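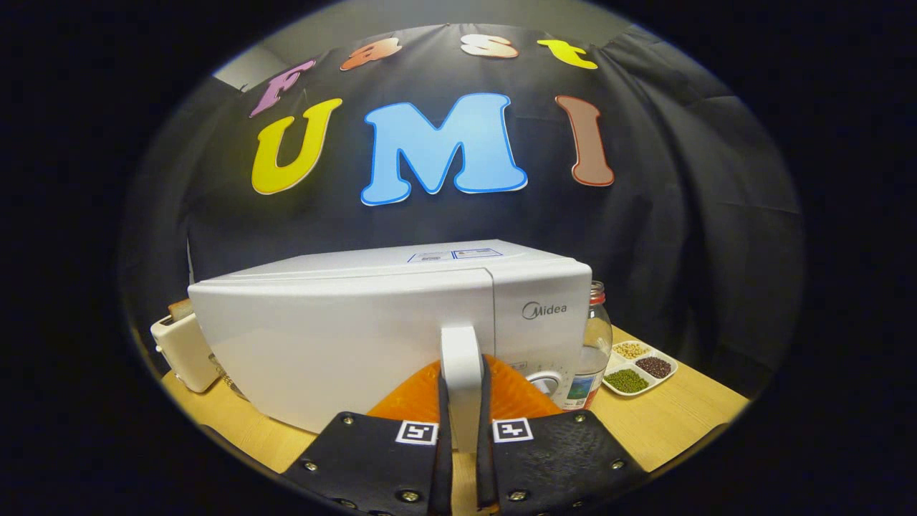 Triin Kazlauskienė thinks the paste is still too stiff for the thin tissue, and that I should let it down until it drops off the brush instead of hanging there thinking about it. She penciled this next to Tuesday's recipe with two underlines. Fair! Tried it her way today and she was right, see further down.

19 Feb 2026, bench notes, Vumthorpe ledger

Finally got to the sewing structure. The spine linings came off under a poultice in long soft strips, and there was printed waste underneath, set in a tiny italic, some sort of seed list (beans, two kinds of kale, something ending in "-wort"). I got so excited I forgot to start the timer for the second poultice. The waste is now between blotters on the left-hand shelf. Please don't shift it, it's curling along one edge and I want it to relax slowly.

Collation: 19 sections, 177 leaves, 2 stubs in the last section where leaves were cut out. The cuts are clean and old, same dirt on the stub edges as on the fore-edge. Text block without boards weighs 2,850 g. No wonder the joints gave up.

Sewn on three tapes, all along, with a thick linen thread that is still strong in the middle sections and has gone to fluff at both ends. So I'm leaving the middle alone. Plan is to resew the first and last few sections onto extension tapes and link them into the old kettle stitches. I've only done this once before, on a much smaller book, and I'm really looking forward to it.

Stationer's ticket inside the front board says Lenz, with a street name too rubbed to read. Tried raking light, got the first letter, maybe an H. Will try again once the afternoon sun is off that bench.

Paste

Tuesday's batch: one part wheat starch, five parts water, soaked, then short bursts in the microwave with a good stir after each one. It sets up beautifully but it drags. For the guards I sieved it three times and worked in cold water with the flat brush until it looked like thin yogurt. Gorgeous stuff. The tissue went down without stretching and I could see the fold line right through it. For the board corners I kept some back at full strength.

Comparison strips on scrap ledger paper (from the same mill, I think, the laid lines look right):

Thin paste, light tissue: dries flat, fold is supple, no shine.
Stiff paste, light tissue: cockled along one side, slight shine.
Thin paste, heavy tissue: lifted at one corner when flexed. Needs more body.
Skilix, straight from the tub: quick, very clear, but the strip feels like a plastic ruler. Might be fine for box labels. I wouldn't put it near a fold.

The paste strips are pinned inside the cupboard door. Bend them, that's what they're for, and write down what you feel.

Ink

Spot tested before any moisture went near the text. The black is fine. The red ruled lines bleed at the slightest provocation, so every guard has to stop short of the gutter margin line. That makes them narrow, narrower than I'd like, and it slows the cutting down a lot. There's also a purple copying pencil from one July onward, when a new clerk seems to take over (bigger loops on the d's, a much freer hand with the blotter). No damp at all on those pages. I'll tab them before I go home.

I do love this clerk. Rope, lamp oil, rope again, a goose, and then a whole page where the sums have been crossed out and done over in the margin until they agree.

Pressing

First lot of guarded folds is in the small Nala press, felt and blotter each side, barely nipped. The screw squeaks again, wax didn't cure it.

Still to do
Tabs on the purple pages
Thread: ours is too white, try a length in tea
Ask Triin how far she'd take the extension tapes onto the boards
More blotters, we're down to the stained ones
Change the blotters in the Nala at four, then again before locking up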